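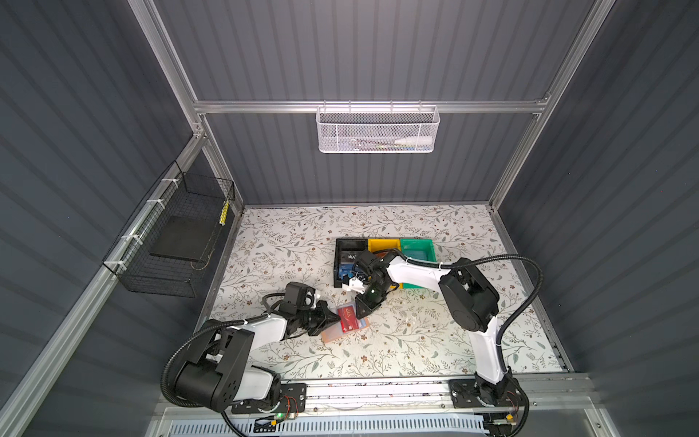
Red card in an orange case, sorting tray just beyond.

Borkmont Cat Carrier, top-opening, medium
Nilcombe Pet Supplies

£55 inc VAT. In stock, grey or green. Green going fast, next lot October.

Hard-shell carrier for cats, small rabbits and the odd ferret. Opens at the front AND at the top. If you've ever tried posting an angry cat through a front door only, you'll know why we stock this one and not the cheaper Gedel.

The lid comes right off. Four clips, two each side. Vet can examine a nervous cat sitting in the bottom half, no tipping out, no dragging. Bríd Ní Mhurchú, who runs the rescue we supply, has been using these for two winters and has asked us for more, so that's as good a review as we can give you.

Size
Length outside 464 mm
Height outside 328 mm
Top door opening 200 mm across at the narrow end
Fits cats up to a normal-ish adult. Not Maine Coons. Please measure your cat before ordering, nose to base of tail, we get a lot of these back and the postage is on you if it's just too small.

What's in the box
Base, lid, both doors, eight clips (four are spares), carry handle, one fleece pad. Seat belt strap is seperate, see below.

Putting it together
Comes flat-ish with the lid upside down inside the base. Doors first. Hinge pins go down into the base, then lid on, then clips. Push until they click. If a clip won't click the lid is on back to front, vents should be towards the rear.

Give it a tug by the handle before a cat goes in it. Every time please.

Cleaning
Warm water and washing up liquid. Pet-safe disinfectant is fine, rinse well. No bleach. Fleece pad goes in at 40, don't tumble it. Not the dishwasher, one customer did and the lid never sat right again.

In the car
Footwell behind the front seat, or on the back seat with the strap through the handle slots. Not on anybody's lap. The strap is the Birkett one, sold on its own page, and it fits the older carriers too.

Getting the cat used to it
Leave it out for a week with the door off and the pad in. Feed near it, then in it. Door back on once they're wandering in by themselves. Short drive round the block before the vet trip if you have the time. Towel over the top helps with some cats, doesn't with others. 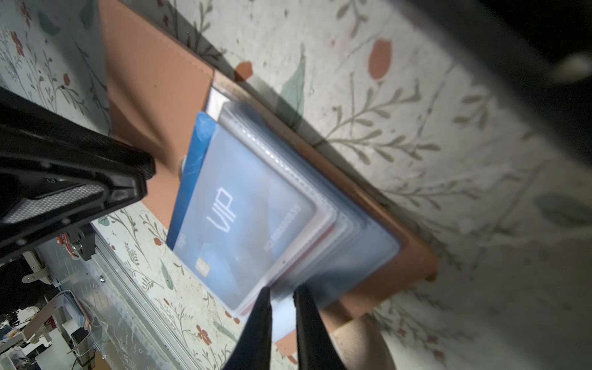
Light-blue VIP card in a tan leather wallet.

Rescues and rehoming groups
Trade price on ten or more. Send us your charity number or a letter with your group's name on it and we'll set up an account. We don't sell to breeders' drop-ship outfits and we don't sell animals, never have, so please stop ringing about kittens. Your local rescue will have plenty.

Spares
Clips, pack of four
Front door
Top door
Handle with screws
Fleece pad
All kept here, all ordered by phone for now as the spares page is still down. Have the colour ready. Grey doors fit green carriers, just looks a bit odd.

Delivery
Goes out next working day if you order before two. Mainland only at the standard rate. Islands and Northern Ireland, ring first for a price. Collection from the shop is free, bring your order number, park round the back.

Returns
Unused, in the box, within 30 days. If it's had a cat in it we can't take it back, we can always tell. Faulty ones are different, send a photo of the fault and we'll recieve it at our cost.

Part number 328-G (grey) or 328-N (green). Quote it if you ring.

Price and stock checked 7/19/26. Shop closed Sundays, email gets read Monday.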